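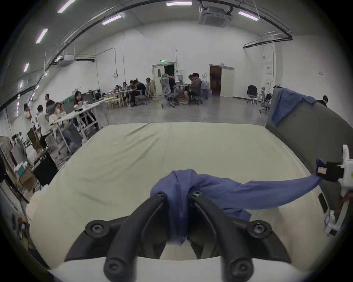
The Long, Slow Pleasure of Folding a T-Shirt

6 min read

I came to folding late, and I came to it through a blue T-shirt. I own 19 T-shirts (I counted for this piece, and I'm a little embarrassed) and for most of my adult life every one of them lived in a drawer as a sort of cotton stew. You put a hand in, you stirred, you wore whatever came up.

Then last March I spent an afternoon at the folding table in the back of Grurkunen, the laundry and mending shop in Ilbridge, and I have been insufferable on the subject ever since.

The shop runs its folding afternoons out of a building that dates from 1834, with floors that slope so badly a dropped button will roll all the way to the front door. Up to 2000 pieces of clothing go through there in a busy month, and nearly all of them are folded by hand on one big padded table. The padding matters! A hard tabletop lets cotton slide away from you. A soft surface with a sheet or a cloth over it holds the shirt still while you smooth it, and after years of fighting with a slippery kitchen counter I could have wept. At home I now use the bed.

Start by undoing the knot

A T-shirt that has been through a wash rarely arrives shirt-shaped. The sleeves go inside, the hem climbs up to meet the neck, and the body winds itself into a rope. My instinct was always to shake it hard and hope. What I was taught is gentler: find two ends, any two ends, and draw them apart until the twist shows itself. Then let it turn back the way it came. Knit fabric wants to lie flat and will do a surprising amount of the work if you give it a second.

After that you look for the shoulder seams. Pick the shirt up by those and the rest of it drops into place, hem down, sleeves out, and suddenly you're holding a garment again. I love this moment. I have made guests watch me do it.

Flat first, then fold

The smoothing takes longer than the folding, and I've stopped trying to hurry it. Get one straight edge down on the table and work away from it with the side of your hand. There will be a stubborn bunch left over, usually toward one corner, and the temptation is to press it down and carry on as if it were fine. Lift it, open it out, lay it down again. A fold made over a bunch stays lumpy in the drawer and you'll meet that crease again at breakfast. 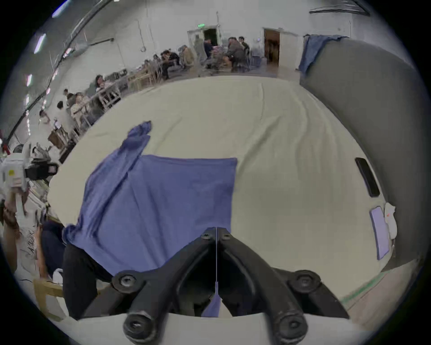
According to Samuel, the trouble with most home folders is that they make the first fold too narrow, so the finished shirt comes out as wide as a dinner tray and flops over the moment it's stood on its edge. His fix is to bring each side in until the two nearly meet along the middle, sleeves turned back on themselves, and only then to start on the length.

I tried it his way and was converted inside one laundry basket. Sides in, sleeves back, hem up to just short of the collar, then in thirds. You get a neat little block that stands up by itself, with the folded edge facing the ceiling. Dark blue, light blue, the gray one with the bleach spot, all in a row. I can see every shirt I own.

About tools: you don't need any. I did buy a Trastus folding board, a hinged thing with flaps, and used it happily for a week. It makes very even shirts. It also lives behind the wardrobe now, mostly because I missed having the fabric under my palms. If you have a big family and a mountain of school shirts, you may feel differently, and I'd lend you mine.

What I'd keep is somewhere to hang the next piece while you deal with this one. A chair back does nicely, or the top of a headboard. Hanging straightens a shirt a bit while it waits its turn, and it keeps the pile off the part of the bed you're folding on.

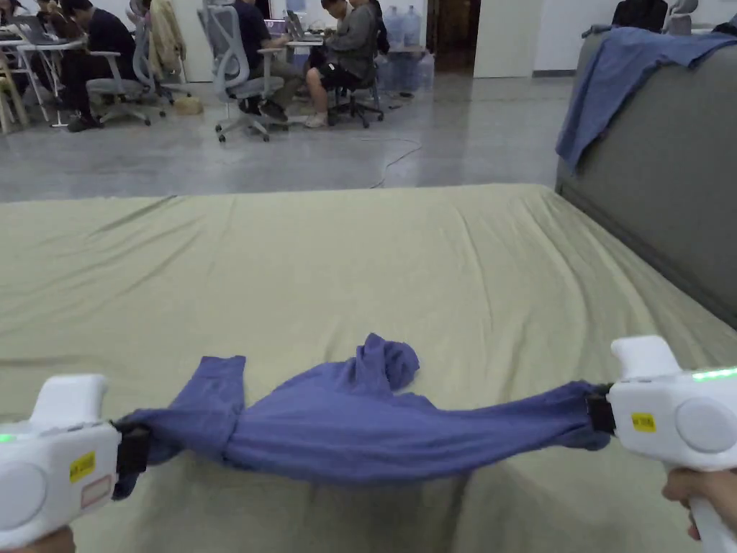

Blue T-shirt, still twisted, above the sheet.

My best session so far was 64 pieces, with the radio on and tea going cold on the windowsill. It included pillowcases (easy), socks (dull), and one fitted sheet that I rolled into a ball and put at the back of the closet. I'm told there's a method for those, too, and I've signed up to learn it at Grurkunen in the fall.

Enjoying our home stories? Get the newsletter in your inbox every month. You can unsubscribe at any time.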